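Chapter 4
Gathering Demonstrations

Where we are

By now you have a policy that can be trained, at least on paper. You've picked an architecture, you've argued with yourself over the loss function, and you have a folder called "data" with nothing in it. I love this moment, because it's where most of my students want to skip ahead (and where I did too, the first time around).

When I taught this course in Rutherford I used to hand out a ready-made dataset and start straight in on training. The students got nice curves. Then they took their policies to a real table, the arm reached confidently for a spot four inches from the object, and they came to my office with a stack of theories about learning rates. It was almost always the data. So now we do it the slow way: you gather your own examples before you're allowed to train on them, and this chapter is how.

The plan for the next few sections goes like this. First I'll talk about setting a table, then about what the cameras get to see, then about how to move the arms so a learning system can make sense of it. After that come episode lengths, labels, and the dull but necessary business of throwing things out.

4.1 Setting the table

Start with more stuff than you need! A bare table with one object on it makes for very tidy demonstrations, and a policy trained on them tends to fall apart the minute somebody leaves a coffee mug out. I want things on the table that have nothing to do with the task. I want them in different places from one session to the next, and I want some of them to share a color with the thing you're picking up.

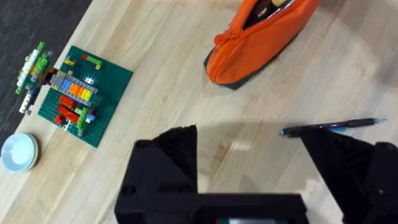 Figure 4.1. Wrist view of a table with a brick model, an orange pouch and a pen.

Long, thin things deserve a special mention. A pen is one of the best objects you can put in a beginner's set. It's cheap, it can point any direction at all, and a gripper that comes in at the wrong angle will miss it or shove it. If you only ever lay the pen down parallel to the table edge, you'll teach your system that pens live that way. Turn it. Turn it again. Put down a second one.

My colleague Shalini Malhotra keeps a layout sheet for each session, a plain pencil sketch with arrows for which way each object points. I thought this was fussy until we started the Poltonness set, and I found out how badly people shuffle things by hand. We all think we're being random and we all put the object back near the middle. After 20 episodes you've got a pile of near-copies. Draw the sheet first, then set the table from it.

4.2 What the cameras get to see

A wrist camera is a wonderful thing. It goes where the hand goes, so the object gets bigger just when you need the detail. The catch is that it also sees a whole lot of gripper, and the fingers will block part of whatever you're reaching for. You have to get used to that, and so does your model.

With two arms it gets busier still, and each wrist camera may pick up the other hand as well as its own. That's useful information, so don't crop it away to make the picture prettier. (I've seen this done. I've done it.)
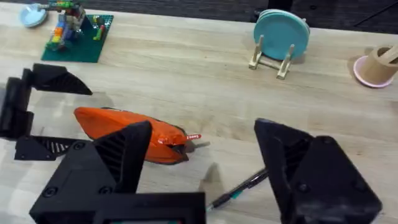
Figure 4.2. Both grippers in one wrist view, with an orange packet between them.

A fixed camera gives you the other half of the story. It holds still, it shows where the arms are in relation to each other, and it keeps an eye on objects that the wrist cameras have turned away from. What it can't give you is much detail at the fingertips. Use both kinds if you possibly can, and check before every session that the fixed one hasn't been bumped. At Atgate we once recorded 70 episodes with a camera that had sagged a little on its mount – all of them looked fine one at a time, and none of them matched the set from the day before.

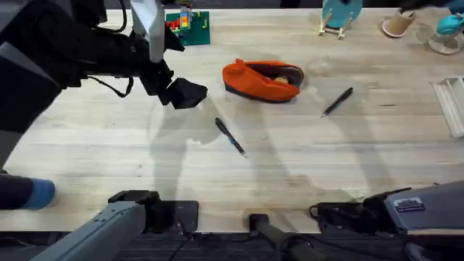 Figure 4.3. Fixed view of the two-arm table. Compare the size of the pens with those in the wrist views.

Shadows belong in this section too. Overhead light and big arms mean soft dark patches sliding over the wood, and your model will happily learn from them if they're always in the same place. Move a lamp now and then. Record one session in the morning and another at four in the afternoon.

4.3 Moving like a teacher

Good demonstrations are a bit like good handwriting: they should be easy to read, and yours will look different from mine. The trouble starts when one person has three or four styles and switches among them without noticing. Before you record anything, decide where you'll grab the object and how high you'll lift it, and write that down in a sentence or two. In the fixed view just below this paragraph, the question is which end to hold. 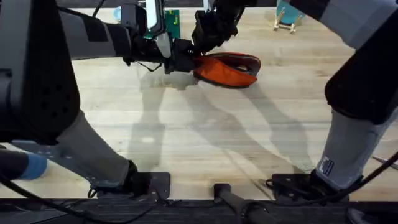 Soft objects are where I see the most disagreement between operators, so let's spend a little time on grasp choice. A rigid block gives you a few sensible places to hold it and that's that. Fabric gives you dozens, and each one changes how the rest hangs. The orange piece here is pinched at its left end, which leaves the hollow end on the right free, and I'd write that down as its own grasp type, separate from a pinch in the middle. Mix the two under one label and your system has to average them, with ugly results.

Meenakshi Dixit ran the Stullon recordings with this rule and got through 400 episodes with only two grasp types on the books. She also stopped everyone for a practice round at the start of each session, and those practice runs were never saved. I'd copy both habits.

Before you go on to 4.4, pick one soft object and one thin one from around your own bench. Write the grasp sentence for each and sketch a layout sheet with both of them on it. Keep the sheet handy, as we'll be setting the table from it in the next section.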